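Bovley 卓上シーラー(手動式・家庭および小さな店のため)
Jukier 輸入用品店 > 台所の道具 > 袋をとじる道具

商品名 Bovley 卓上シーラー
製造 Delacroix
販売 Jukier
色 オフホワイト、濃い灰色
在庫 あり(濃い灰色は入荷待ち)
ページの更新 2021年6月27日

商品の紹介

Bovley 卓上シーラーは、食品の袋の口を熱でとじる道具です。テーブルの上に置いて、袋の口を受け台にのせ、上のアームを手で下ろします。アームを下ろしている間だけ電熱線に電気が流れ、ランプが消えたらとじる作業は終わりです。予熱の時間は要りませんので、コンセントに差したあと、すぐに使い始めることができます。

この商品は、もともとコーヒー豆や紅茶を量り売りする店のために作られました。最近は家庭のお客様からの注文のほうが多くなっています。お菓子、乾物、ペットのおやつ、粉類など、一度開けると湿気を吸いやすいものを保存するときに便利です。輪ゴムやクリップでとめた袋は、引き出しの中で横になると中身がこぼれることがありますが、熱でとじた袋は立てても寝かせても同じ形で置けます。

当店では、この機種の前に、手に持って袋の端をすべらせる小型のシーラーも扱っていました。小さくて安い品でしたが、まっすぐに動かすことがむずかしく、途中で線が切れてしまうという声を多くいただきました。卓上型は袋を動かさずにとじますので、初めての方でも線が曲がりにくいです。そのかわりに、置く場所は必要です。購入の前に、台所のどこに置くかを決めておくことをおすすめします。 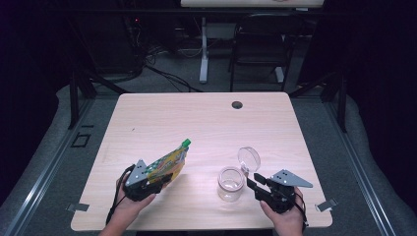

とじられる袋と、とじられない袋

まず、ポリエチレンとポリプロピレンの袋はとじられます。スーパーで売っているお菓子の袋、冷凍野菜の袋、米の小分け袋などがこれに当たります。内側がつるつるしたアルミ蒸着の袋も、多くの場合は問題ありません。袋の表示に「プラ」と書いてあっても、材料の組み合わせは製品によって違いますので、大切な中身を入れる前に、切り取った端で一度ためしてください。

紙だけの袋、布の袋、セロハンの袋はとじられません。内側にフィルムを貼った紙袋は、フィルムどうしが合わさる形ならばとじられますが、外側の紙が厚いと熱が届くまでに時間がかかります。この場合は調節つまみを一番強いところにして、同じ場所を二度とじます。二度目は、少し冷えるまで待ってから始めてください。続けて行うと、紙の表面が茶色になることがあります。

注ぎ口のついたパウチは、注ぎ口のところでとじることができません。キャップがある商品は、キャップをしめて、商品の表示のとおりに早めに使い切ってください。底にまちがある袋は、口の部分が二枚に重なっていれば大丈夫です。横にまちがある袋は、口のところで四枚になりますから、まちを外に広げて平らにしてからとじます。コーヒー豆の袋はこの形が多く、慣れるまで少し練習が必要です。

びんや缶に移しかえて保存する方も多いと思います。びんは何度も開けるものに向いていて、とじた袋は長く置くものに向いています。当店のお客様には、一週間で使う分だけをびんに入れて、残りを袋のままとじておくという方が何人もいらっしゃいます。私もこの方法で紅茶を保存しています。

使い方

平らで、ぬれていない場所に本体を置きます。流し台のすぐ横は避けてください。

電源プラグをコンセントに差します。コードの長さは53センチです。短いので、延長コードをお使いになる場合は、通路を横切らないように置いてください。

調節つまみを合わせます。つまみは3段階で、薄い袋は弱、ふつうの菓子袋は中、アルミの入った袋は強から始めます。

袋の口についた粉や油を、かわいた布でふきます。粉が間に残ると、そこから空気が入ります。とじる作業の失敗は、ほとんどがこの手順を省いたことから起こります。

袋の中の空気を手で静かに出して、口をまっすぐにのばし、受け台にのせます。しわがあると、その部分だけ線が細くなります。

アームを下ろし、ランプが消えるまで軽く押さえます。強い力は要りません。

ランプが消えたあと、息を一つするくらいの間、アームをそのまま下ろしておきます。とけたフィルムはこの間に固まります。急いで上げると、線がのびて弱くなります。

アームを上げて、袋を取り出します。線の両側を軽く引っぱり、開かないことを確かめてください。

仕様

方式 手動、アームを下ろしたときだけ加熱
予熱 不要
調節 3段階
電源コードの長さ 53センチ
受け台の表面 耐熱シート(交換できます)
付属品 交換用電熱線一本、交換用耐熱シート一枚、説明書(日本語・英語)
保証 購入の日から3年

本体の重さと外形の寸法は、色によって少し違います。濃い灰色のほうは底に金属の板が入っていて、軽い力では動きません。店でたくさんの袋をとじる方には、こちらをおすすめします。正確な数字が必要な方は、注文の前にお問い合わせください。その日に店にある品を測ってお答えします。

手入れと部品の交換

使ったあとは必ずプラグを抜き、冷えてから、やわらかい布で受け台をふいてください。水をかけて洗うことはできません。とけたフィルムが耐熱シートに残ったときは、木のへらでそっと取ります。ナイフや金属たわしを使うと、シートに傷がつき、次からその傷の形が袋にうつります。

耐熱シートは消耗品です。表面が茶色になった、または穴があいた場合は交換の時期です。両端のねじをゆるめて古いシートを引き出し、新しいシートを同じ向きに入れます。光沢のある面が上になります。

電熱線は、ふつうの菓子袋で1,000回を超える使用に耐えるように作られています。同じ場所を続けて何度も加熱すると、これより早く切れることがあります。たくさんの袋をとじる日は、ときどき休ませてください。切れた場合は、付属の一本に交換できます。交換の手順は説明書の後ろのほうに図で示してあります。図が小さくて見にくいというご意見をいただきましたので、大きく印刷した紙を商品に入れるようにしました。以前にお買い上げの方にも無料でお送りします。

安全のための注意

とじた直後の線には指でさわらないでください。見た目では熱さがわかりません。お子様が使うときは、大人がそばについてください。液体が入った袋は、口の近くまで液体が来ないように立てて持ち、本体の外でこぼれない量に減らしてからとじます。アームのつけ根に水が入った場合は、すぐにプラグを抜き、使用をやめて当店にご連絡ください。

この商品は食品を殺菌するものではありません。また、袋の中を真空にする機能もありません。冷蔵や冷凍が必要な食品は、とじたあとも必ず冷蔵庫や冷凍庫に入れてください。賞味期限は、開ける前の状態についての日付ですから、開けた袋をもう一度とじても、その日付まで保存できるとは限りません。私は袋の端に、開けた日を油性ペンで書いています。

店の者から

はじめまして。Jukier で商品の選定と日本語のページを担当している Harriet Dvorak です。日本語は大人になってから勉強しましたので、読みにくいところがありましたらお許しください。意味がわからない文がありましたら、どうぞ遠慮なくお知らせください。

私がこのシーラーを初めて見たのは、Brornside にある小さな豆の店でした。店の主人が、話をしながら片手で袋をのせ、もう一方の手でアームを下ろしていました。動きが静かで、音もほとんどしませんでした。帰ってから製造元の Delacroix に手紙を書き、返事が来るまでに長い時間がかかりましたが、次の年から取り扱えるようになりました。

届いた品は、当店で箱を開けて一台ずつ通電を確かめています。そのため、箱の封が一度切られています。中古品ではありませんので、ご安心ください。ためしにとじた袋の切れはしが、受け台の横に残っていたことが一度ありました。お客様にはご迷惑をおかけしました。今は確認のあとに受け台をふいて、もう一度見てから箱に戻しています。

良くない点も書いておきます。コードが短いことは、上に書いたとおりです。それから、アームのばねが最初は少しかたく感じられます。数週間使うとやわらかくなりますが、手の力が弱い方には使いにくいかもしれません。もう一つ、ランプの色が薄い緑で、明るい窓のそばでは消えたかどうかが見えにくいです。製造元には伝えてありますが、変更の予定はまだ聞いていません。

菓子の袋について

お客様からいただく質問では、菓子の袋についてのものが一番多いです。表面につやがある袋は丈夫に見えますが、厚さはさまざまです。印刷のある部分をとじても強さは変わりません。ただし、インクが外側に直接のっている古い型の袋では、熱で色がシートに移ることがあります。心配なときは、袋の口に薄い耐熱紙を一枚はさんでください。耐熱紙は別売りで、注文の画面でいっしょに選べます。

開けるときに縦に裂けてしまった袋は、口の線だけではとじられません。裂けた側もとじるか、中身を別の袋に移してください。はさみで口をまっすぐに切って開けると、あとでとじるときに楽です。このとき、端を指二本分ぐらい残すと、二回か三回は同じ袋を使えます。
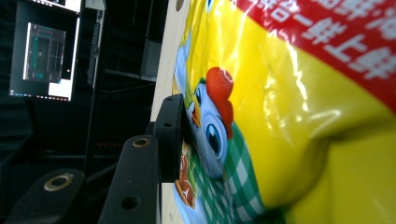

一度とじた袋を、はさみを使わずに開けることはできますか。

薄い袋を弱でとじた場合は手で開くこともありますが、フィルムがのびて口の形がくずれますので、線のすぐ内側をはさみで切ってください。次にとじるときは、新しい切り口を使います。

送料と返品

送料は注文の画面で、お届け先を入れると表示されます。オフホワイトは、在庫がある場合、注文の翌営業日に発送します。濃い灰色の次の入荷は12月の予定です。予約を受け付けていますが、船の都合で遅れることがあります。予約の取り消しは、発送のお知らせが届く前でしたら、いつでもできます。

商品に傷や故障がある場合は、箱と付属品を捨てずに、当店までご連絡ください。返送の伝票をお送りします。使ってみて大きさが合わなかったという理由の返品も受け付けますが、この場合の返送料はお客様のご負担になります。耐熱シートに焼けたあとがある品は、シート一枚分の代金を引いて返金します。

保証の修理には、納品書が必要です。納品書をなくされた方は、注文のときのお名前と電話番号をお知らせください。店の記録で確認いたします。贈り物として受け取られた方の場合は、贈られた方のお名前でお調べします。

いっしょに買える部品

交換用電熱線(二本入り)
交換用耐熱シート(二枚入り)
耐熱紙
受け台の延長板(オフホワイト専用)
ほこりよけの布カバー

延長板は、重い袋をとじるときに、袋の下を支えるための板です。濃い灰色の本体には、ねじの位置が合わないため取り付けられません。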